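Murnton Robotics Club: the simulator team reports back
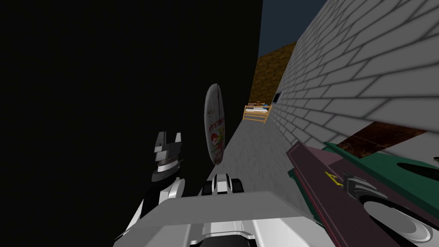
The two-armed robot in the club's simulator, with the right gripper closed against a long maroon object.

The simulator team has finished its first year, and members voted in July to carry it on for another. The group meets on Friday evenings in the upstairs computer room at Farnness and is open to anyone aged 14 or over.

Work this year has been on a two-armed robot called Mowat, which exists only on screen. Li-hua Kwan set up the arm controls over the winter. Pin-yu Hsueh has been building the places it works in, including the alley with the brick wall and the bed frame at the far end. Textures and lighting are mostly done. Object placement still needs attention, and the list of faults is kept in the red folder by the door.

The task for the Wuno Cup is to pick up an object with one arm, pass it to the other and put it down on a marked spot. Teams are scored over 3,000 simulated attempts. Our last full test ran to 3,773 attempts and took most of a weekend on the two newer machines. In 308 of them the object was dropped during the handover, and the team will spend the next few sessions on that part of the code.

Entries close at the end of the summer holidays. We would like two more people who can write a little Python, and one who would rather do the write-up. Previous experience with robots is not needed. Please bring your own headphones, as the club pairs have gone missing again.

Sessions are free to members. Parents who want to see the simulator running are welcome in the last half hour of any session.

Contact: ask at the Farnness front desk | © Murnton Robotics Club | Back to top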